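Speaker notes – Sorting and folding dark garments with cords
Session for laundry supervisors, 50 minutes including questions
Speaker: Mélanie Cormier

Slide 1. Title

Wait for the doors to close. Say name, role, and that the handout is at the back table. Mention that Ilari Keskinen takes the questions on machine settings at the end.

The talk covers one category of item: black or very dark garments with a drawstring. It does not cover white work, flat linen or anything with a zipper. People will ask about zippers. Refer them to the afternoon session.

Slide 2. Why this category

At the Lukham site we logged 2502 mixed personal garments in March. Of these, 109 came back from the folding tables for rework. The largest single cause was a cord problem: cord pulled out on one side, cord knotted around another item, cord trapped inside the fold. Stains came second. Wrong owner came third.

Pause on the table. Point out that the log counts garments, so a hooded top with two faults appears once.

Do not spend long on the rework cost. The finance people have their own slide for that and it uses a different base.

Slide 3. What makes dark fabric slow

Three points, one click each.

Seams are hard to find. On a black garment the shoulder seam, side seam and hem all read as the same tone under overhead light. The folder locates them by touch, and that takes longer.

Lint shows. A fold that would pass on gray fleece fails inspection on black because of what it picked up from the table.

Inside and outside look alike. Brushed fabrics can be told apart by feel, smooth ones often cannot. Labels are the quickest check.

Slide 4. Cords

A white cord on a black garment is the one part that can be found at a glance. We use it as the reference point. If the cord is visible, the folder knows where to start looking for the channel it runs through, and can work outward from there.

The same cord is also the part most likely to catch. Loose loops go through handles, basket holes, hooks and other people's sleeves. Ask the room who has seen a cord threaded through a basket wall. Expect most hands. 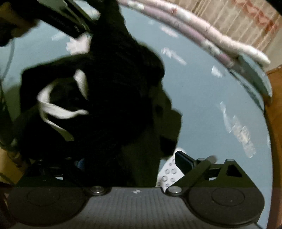
Black garment with white drawstring, bunched into a mass. White perforated object at right.

Leave the slide up while going through the next part. Talk about the loop first. One strand arcs over the fold and another sweeps down to the right, so pulling on the bundle does not say which length will come free. Then the bulk: bunched this way, the garment gives no clue to its hem or sleeves, if it has them.

Someone may ask what kind of garment it is. Answer that the method is the same for a hooded top or a pair of sweatpants, and move on.

Slide 5. The method

Read the steps slowly. They are on the handout in the same order.

Lift the garment clear of its neighbors before pulling on anything.
Find the cord and follow it by hand to the channel.
Even up the two ends.
Tie a single loose bow, or tuck both ends into the channel opening if the cord is short.
Lay the garment flat, cord side up.
Smooth from the cord outward – never toward it.
Fold in from the sides, then in thirds from the bottom.
Turn the finished item so the cord end faces the inspector.

Step one gets skipped most often. A cord under tension tightens whatever it is wrapped around, and a knot in flat cord takes far longer to undo than a loop does.

Aleksi Vuorinen's team leaves out the bow and tucks every cord. Their rework figures are no worse than ours. Either is acceptable if the whole table does the same thing.

Slide 6. Table setup

A pale, matte work surface. We tried a dark mat and the hems disappeared into it.

One lamp from the side, low. Overhead light flattens the fabric and the seams vanish.

Lint roller on the right, spare cords and a threading bodkin on the left. Swap for left-handed staff.

No more than 4 unfolded garments on the table at once. Above that the cords start to find each other.

Containers: smooth-walled where the budget allows. Perforated ones drain and ventilate well but should be lined for this category. The Mimby liner fits most of what we use. The Huttunen one is heavier and needs clips. No recommendation between the two; they were bought in different years.

Slide 7. Rethreading

Short section, drop it if running late.

If one end has gone into the channel, work it back along from the outside, pinching behind the end and easing the fabric over it. Try this before reaching for the bodkin. If the cord is fully out, attach the bodkin to one end and feed it through in a single direction. Knot both ends when finished.

Cord that has lost its tips should be bound or replaced before the item goes back. Daranee Chantharasri has the part numbers for the Betano tips and can send them on request.

Slide 8. Questions and contacts

Likely questions:

Should cords be removed before washing? We do not. Tying them beforehand gave us fewer pulled ends, and refitting takes staff time.

Does a mesh bag help? Yes for small loads. At volume the bagging and unbagging costs more than the knots.

Who wrote the handout? Kilian Lüthi wrote the first version; corrections go to him.

Hand over to Ilari for drum speed and load size. Leave the steps from slide 5 on screen during questions.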